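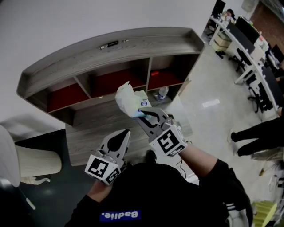 Biltivow Digital Banking — Partner Support Desk
Ticket status: Closed
Severity: 2
Product: Brolevow Payments Gateway
Reported by: Stetsiuk Savings, Operations
Assigned to: Diệp Âu, Partner Support
Reviewed by: Hjalti Kragh, Payments Engineering

Summary

Outgoing transfers submitted through the mobile application are shown to customers as "Pending" after the receiving bank has confirmed them. Account balances are correct in the core ledger. The fault affects the status shown in the application and the status returned by the partner reporting service.

Original report

Stetsiuk Savings opened this ticket on July 18, 2019. The report stated that the customer service line had received complaints from 34 account holders whose transfers had been marked as pending overnight. In each case checked by the partner, the receiving bank confirmed that the money had arrived. Several account holders had submitted the same transfer a second time, believing that the first had failed.

The partner asked for the following:

Confirmation that no transfer had been lost.
A list of duplicate transfers, so that account holders could be contacted.
A correction to the status display before the next business day.

Entry 1 — Diệp Âu

The report has been received and assigned severity 2. The partner is asked to supply the transfer reference numbers for the affected accounts, and to confirm whether transfers made at the branch counter show the same behavior. Please do not send account numbers or customer names through this ticket. Reference numbers are sufficient.

Entry 2 — Stetsiuk Savings, Operations

Reference numbers have been uploaded to the secure folder. Counter transfers are not affected. Transfers between two accounts held with us are not affected either. All of the affected items were sent to other banks from the mobile application. Our branch staff have been told to check the core ledger before giving any answer to a customer.

Entry 3 — Diệp Âu

All 34 references were compared with the settlement file and the core ledger. Every transfer was settled for the correct amount and to the correct receiving bank. No transfer has been lost. The desk considers the first request answered.

The comparison also found 11 duplicate transfers. These are true duplicates, submitted separately by the account holder, and were processed as instructed. Biltivow cannot reverse them without the partner's written request and, where the funds have already been credited, the consent of the receiving bank. The list has been placed in the secure folder.

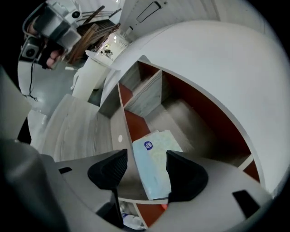
The status display has been passed to Payments Engineering. Until a correction is in place, the partner may wish to show a short notice on the application's home screen. Suggested wording: "Some completed transfers are being shown as pending. Please check with us before sending a payment again."

Entry 4 — Stetsiuk Savings, Operations

The notice is now live. We have changed the last sentence to include our telephone number. Please advise whether the application can be prevented from accepting a second transfer of the same amount to the same payee while this is under review.

Entry 5 — Hjalti Kragh

A duplicate warning is available in Brolevow and can be switched on by the partner under Transfers, Limits and Warnings. It asks the customer to confirm before a matching transfer is accepted. It does not block the transfer. Engineering does not recommend a full block — rent and wages are often paid in equal amounts, and a block would stop legitimate payments.

Regarding the main fault, the gateway receives confirmations from the clearing service in batches. Each batch is passed to Cavow, the message queue, which then updates the status shown to the customer. The queue accepts a batch of no more than 1000 confirmations. The overnight batch exceeded that number. The queue rejected the batch as a whole and recorded the rejection as a warning, so no alert was raised. Settlement does not depend on the queue, and the ledger was therefore correct throughout.

Batches above the limit should be divided by the gateway before they are sent. That setting was present in the previous release and was returned to its default value, which is off, when the configuration was rebuilt in March. Overnight volumes had remained under the limit until now.

Entry 6 — Hjalti Kragh

Batch division has been switched back on in the test environment. The rejected batch was replayed there and accepted in parts. All statuses were updated as expected, and no second settlement message was produced. Approval is requested from the partner to apply the same change in production and to replay the batch. The work will take 13 minutes. Customers will be able to sign in and send transfers during that time, but status updates will be delayed.

Entry 7 — Stetsiuk Savings, Operations

Approved. Please proceed after the close of the evening clearing window. The duplicate warning has been switched on for all retail accounts. Business accounts have been left as they were, pending a decision by our payments manager.

Entry 8 — Diệp Âu

The change has been applied in production and the batch has been replayed. The references supplied by the partner were checked again and all are now shown as "Completed" in both the application and the reporting service. The partner is asked to remove the home screen notice when convenient.

Account holders who enabled push messages will have received a completion message at the time of the replay. The message carries the time of the status update, which is later than the time of settlement. Branch staff should use the settlement time in the core ledger if a customer asks when a payment was made.

Entry 9 — Stetsiuk Savings, Operations

Confirmed on our side. The notice has been removed. Written requests for the return of duplicate transfers will follow under a separate ticket, as some account holders have not yet been reached.

Resolution

Cause: batch division disabled in the gateway configuration.
Correction: setting restored, rejected batch replayed.
Customer funds affected: none through system error. Duplicate transfers submitted by customers are to be handled separately.

Follow-up actions

Payments Engineering will change the queue rejection from a warning to an alert, monitored day and night. — Hjalti Kragh
Partner Support will ask all partners using Brolevow to confirm their batch division setting. — Diệp Âu
The configuration checklist will be amended to list every setting that returns to a default value when the configuration is rebuilt. — Hjalti Kragh

This ticket is closed. Replies to a closed ticket are not monitored. Partners who see the same fault again should open a new ticket and quote this one in the reference field.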